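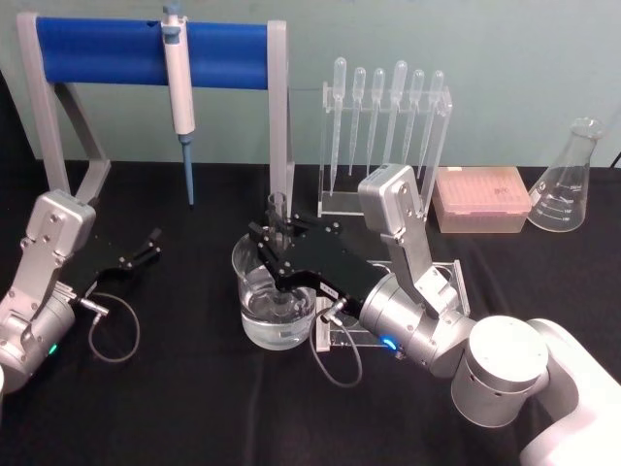 Can a robot that learned a bench task by copying people be trusted with the same task in a different lab?
Going by the Tultulura results, it depends heavily on how little you change, and the report is too thin to say much more than that.

The Haugen group put out its write-up on 6/11/23, and it has been passed around a good deal since. The claim is that a two-arm setup can learn glassware handling from a small number of human-guided runs, then repeat the work at a second site without retraining. The task set includes gripping a glass tube and holding it upright in a beaker of water, which is harder than it sounds. Clear glass in clear water is miserable for cameras, and a parallel gripper has very little to hold on to.

So credit where it's due. The group picked a hard object and kept ordinary lab clutter on the table, with droppers, a tip box and a flask along the back. Plenty of papers in this area still use colored blocks.

My trouble is with the word "transfer." The method was trained at Broltham and tested at Javumham, and the report treats those as two separate environments. Read the appendix and you find the same arms, the same grippers and the same black cloth on both tables. What changed was the room and the people running it. I'd call that a repeat, and a useful one, but it doesn't tell me what happens when the beaker is narrower or the cloth is white.

The numbers are small too. There were 16 trials at the second site, and 11 were scored as successes. Of the five that missed, 2 were put down to "operator reset error" and dropped from the headline rate. Maybe that was fair. I would like to see the video before agreeing, and the video isn't posted.

There is also no baseline worth the name. A scripted motion with a fixed beaker position might do just as well on this task, and it would take an afternoon to check. The report compares the method only with an earlier version of itself.

The group says a longer study is planned for May, with glassware from more than one supplier. I'll read it. Until then, I wouldn't rearrange a lab budget over this one.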